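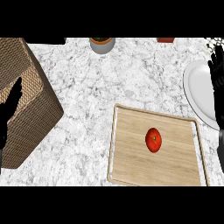 Why I Stopped Wanting a Bigger Kitchen

When my husband and I moved to our present apartment, I had one complaint, and I repeated it to everybody. The kitchen was too small. In my mother's house the kitchen was the place where guests sat, children did homework and the radio played until late. In ours, two adults must agree on who will open the oven.

I spent one winter reading about renovation. A company called Sheehan offered to remove the wall for a price I will not write, and their smallest package, only new cabinets and a sink, was 2,000 dollars. I kept the brochure for months. My friend Melaniia Nazarenko looked at it and asked me what I would cook in the new kitchen that I do not cook now. I was a little offended. I also had no answer.

I think many of us confuse space with hospitality. We believe we will invite people when there is room for them, and the years pass. My mother had a big kitchen, this is true, but her sister Bohdana had a very small one and fed just as many relatives. They ate in the hallway and on the bed. As a child I liked it better there.

There is also the question of things. A big kitchen asks to be filled. In my old home I owned 48 drinking glasses, most of them gifts, and I washed the same four every evening. A small kitchen makes you choose, and I have come to respect this, although I still miss my large soup pot.

I do not say that everybody should live in small rooms. A family with three children has other needs, and I would not lecture them. But in August we had six people for dinner, with the window open and plates on our knees, and they stayed until almost two in the morning. The brochure went out with the newspapers the same week.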